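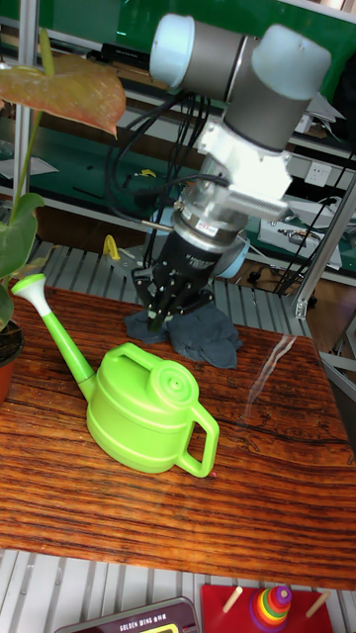
Natália Skála has repaired clothes in Naltley since 2000, and she still does not like to throw away even a small piece. "People bring me a shirt and they are ashamed of it," she told me on Saturday. A crumpled dark cloth on a wooden table is for her already the beginning of work. "First I look at the folds. The fabric is weak where it bends often." She learned this from her uncle, Čestmír Bednárik, who had a tailor shop with 5 machines.
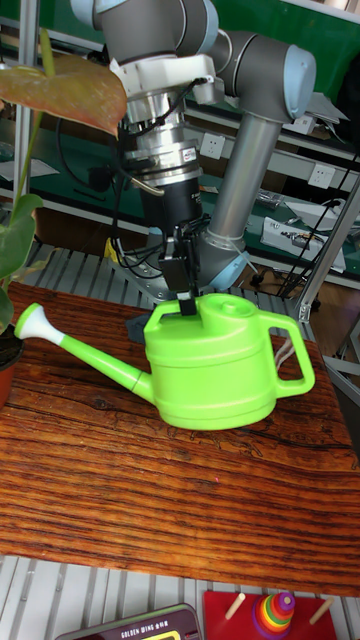 Photo: Bratik

In summer she closes at noon and goes to her garden. "I water the beans, then I sew the buttons under the tree. My customers know where to find me."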